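Mosville Boxing Records – README

Hi, and thanks for downloading this. I'm the person who typed most of it in, so if something looks off it's probably my fault. Last updated Jan 11, 2023.

What this is

A table of amateur boxing results from club shows in and near Mosville, with 1822 bouts in it so far. One row is one bout. I started it because I boxed for Sirkton as a teenager (badly, two wins and a lot of bloody noses) and wanted to look up an old opponent, and there was no place to look him up. The results were sitting in show programs, in a scrapbook at the Paredes gym, and in a box of scorecards that Yakubu Edet had kept in his garage. Yakubu refereed a good chunk of these fights and let me borrow the whole box for a summer, which was very kind of him!

The earliest show is from 2000. There was plenty of boxing here before that but I don't have paper for it, and I decided early on that I wouldn't enter anything from memory, mine or anyone else's.

Files

bouts.csv – the main table
shows.csv – one row per show, 111 shows in all, with the venue and the host club
clubs.csv – club names and the different ways they got spelled
fixes.txt – things I changed after the first release, newest at the top

Columns in bouts.csv

bout_id: a number I made up. It doesn't mean anything and isn't in date order, sorry.
show_id: matches shows.csv.
red, blue: boxer codes. See the privacy part further down.
red_club, blue_club: matches clubs.csv. "Sollosano" and "Sollosano ABC" are the same club and I've merged them. Sirkton and Sirkton Juniors are two separate clubs and I've left them alone.
weight_lb: the weight the bout was made at, as printed in the program. Boxers didn't always come in at that weight on the night, and I only have scale weights for a handful of shows, so I left those out completely.
rounds: scheduled rounds.
result: red, blue, draw, or nc for no contest.
method: pts, rsc, ret, dq, wo. A walkover counts as a row even though no punch was thrown – drop the wo rows if you're working out anything like a stoppage rate.
source: program, scrapbook or scorecard.

Known problems

The scrapbook years are thin. Whoever kept it pasted in Paredes wins much more happily than Paredes losses, so please don't use those rows to work out how good the club was. Filter on source if you care about this.

There are 28 bouts where the program and the scorecard disagree about who won. In every one of those I went with the scorecard, and the bout ids are listed at the bottom of fixes.txt so you can flip them if you'd like.

Corner colors are shaky for the first few seasons. Some programs just list two names side by side. I put the left name as red, and that's only a guess about how the printer laid things out, so a "red corner advantage" study on this data is going to be mush.

Women's bouts are in the same table with no separate flag. I'd like to add one, but the programs only gave initials for years and I don't want to guess.

Privacy

Lots of these boxers were kids at the time. Names are swapped for codes, and I don't hand out the key. If you boxed on one of these shows and want your own record, write to me with the show and your club and I'll send you your rows. If you'd like to be taken out, I'll do that too, no questions. 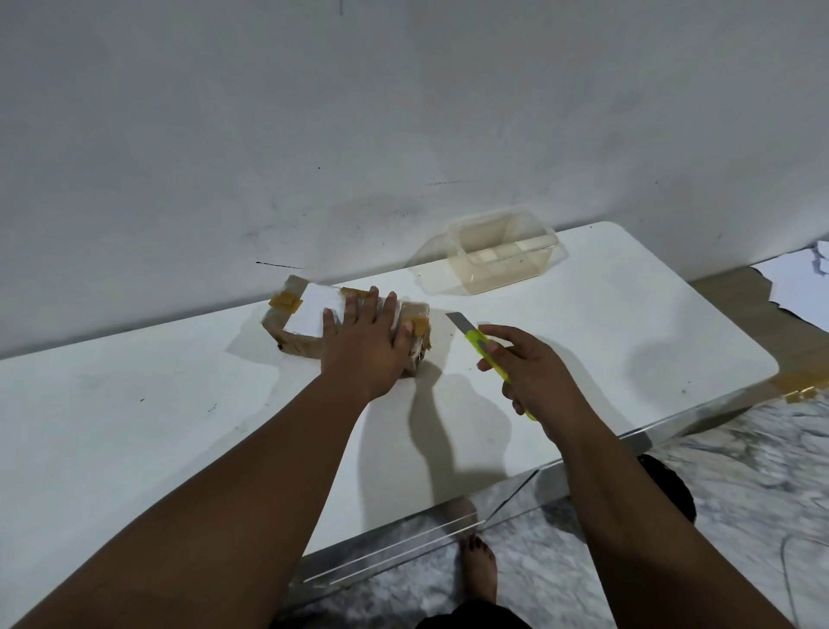

Utility knife and a small piece of taped cardboard.

How to use it

Do what you like with it, just say where it came from. "Mosville Boxing Records" is plenty. If you're making a chart for a club newsletter you don't even need to do that.

Everything is UTF-8 with commas. Excel will try to turn some of the boxer codes into dates, so import those columns as text. I lost a whole evening to that one.

Still to do

I have a stack of Sollosano programs to type up, and I'm hoping to get them in by September. After that I want to add judges' scores where we have all three cards. Got an old program in a drawer? A phone photo is fine as long as I can read the weights.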